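장마 오기 전에 집에서 해 두는 것들, 물 들어온 뒤에 하는 것들

저희 집은 하천에서 두 블록 떨어진 1층이에요. 비가 좀 온다 싶으면 단톡방부터 시끄러워지는 동네죠. 이사 온 첫해 여름에 현관으로 물이 들어와서 신발장 아래 칸을 통째로 버렸고, 그 뒤로 하나씩 익힌 걸 여기 적어 둡니다. 살림 고수는 아니니까 편하게 읽어 주세요!

먼저 배수구요. 저는 6월 들어가기 전에 베란다랑 욕실, 다용도실 배수구 뚜껑을 다 열어서 머리카락하고 흙을 걷어내요. 그다음 양동이로 물을 한 번에 쏟아 보는데, 물이 시원하게 안 빠지면 그날 바로 관리실에 말합니다. 비 오는 날 전화하면 이미 줄이 길거든요 ㅎㅎ 집 앞 빗물받이도 꼭 보세요. 저희 골목은 누가 냄새난다고 장판 조각을 덮어 놔서 물이 갈 데가 없었어요.

모래주머니는 주민센터에서 나눠 주기도 하는데 저는 늘 늦어서 집에서 만듭니다. 튼튼한 비닐봉지를 두 겹으로 겹치고 물을 반쯤 채운 다음 공기를 빼고 묶으면 끝이에요. 욕실 바닥 배수구 위에 올려 두면 역류할 때 꽤 버텨 줘요. 현관에는 이걸 종이 상자에 나란히 넣고 상자째 비닐로 감싸서 문 앞에 붙여 놓아요. 봉지를 꽉 채우면 동글동글해져서 틈이 생기니까 조금 모자라게 채우는 게 요령!

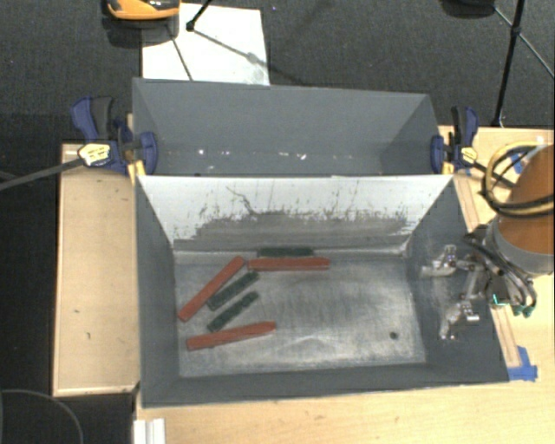
읽는 시간 2분

이제 물건 올리기. 바닥에서 제일 먼저 올릴 건 멀티탭이에요. 저는 멀티탭을 아예 책상 다리에 묶어 두고 여름을 나요. 그다음이 쌀통, 앨범, 보험 서류고요. 서류는 지퍼백에 넣어서 옷장 맨 위 칸에 둡니다. 거실 선반은 Gridow 조립식으로 바꿨는데 맨 아래 칸을 빼도 서 있어서 여름엔 한 칸 비우고 써요. 맨 아래 선반 높이가 바닥에서 30센티미터라 청소하기도 편하고요.

손전등은 Prondero 것 하나, 다이소에서 산 것 하나, 이렇게 현관하고 침대 옆에 나눠 둬요. 건전지는 빼서 옆에 테이프로 붙여 놓습니다. 끼운 채로 뒀다가 속에서 하얗게 새 버린 적이 있어서요 ㅠㅠ

혹시 물이 들어오기 시작하면 가구는 포기하고 차단기부터 보세요. 단, 발밑이 벌써 젖어 있거나 차단기 쪽이 물에 닿았으면 손대지 말고 그냥 나가셔야 해요. 물속에 서서 스위치 만지는 건 정말 안 됩니다. 반지하 사시는 분들은 문밖에 물이 차면 문이 안 열릴 수 있으니까 조금이라도 들어온다 싶으면 짐 챙기지 말고 먼저 올라가세요.

물 빠진 뒤 청소는 순서가 중요하더라고요. 치우기 전에 사진부터 찍습니다. 벽에 물이 찬 자국, 젖은 가전, 모델명 스티커까지요. 저는 그때 67장을 찍었는데 피해 신고할 때 다 쓸모가 있었어요. 그다음에 고무장갑이랑 장화 신고 진흙을 밀어내는데, 마르기 전에 해야 훨씬 쉬워요. 쓰레받기 두 개로 양쪽에서 모으면 허리가 덜 아픕니다.

장판은 귀찮아도 꼭 들춰 보세요. 겉이 뽀송해도 밑은 축축한 경우가 많아요. 저는 장판 끝을 들어서 나무젓가락을 끼워 놓고 선풍기를 낮게 틀어 둬요. 가구 뒤도 한 뼘씩 띄우고요. 곰팡이 얼룩은 마른 걸레로 문지르면 가루가 날리니까 젖은 걸레로 눌러 닦고, 락스는 물에 타서 창문 다 열고 쓰세요. 식초랑 섞는 건 절대 금지!

걸레는 Núñez 극세사도 써 보고 Clatutetti 것도 써 봤는데 진흙에는 낡은 면 수건이 제일 나았어요. 쓰고 바로 버려도 안 아깝잖아요. 그래서 저는 겨울 동안 헌 수건을 안 버리고 베란다 박스에 모아 둡니다.

냉장고가 물에 잠겼다면 말랐다고 바로 꽂지 말고 서비스센터 점검부터 받으세요. 안에 있던 음식은 포장된 것도 흙탕물이 닿았으면 저는 버려요. 아깝지만 배탈 나면 더 고생이라서요.

다음 글에는 제습기 물통 청소하는 법을 올릴게요. 댓글로 물어보신 분이 계셔서 지금 사진 정리 중이에요~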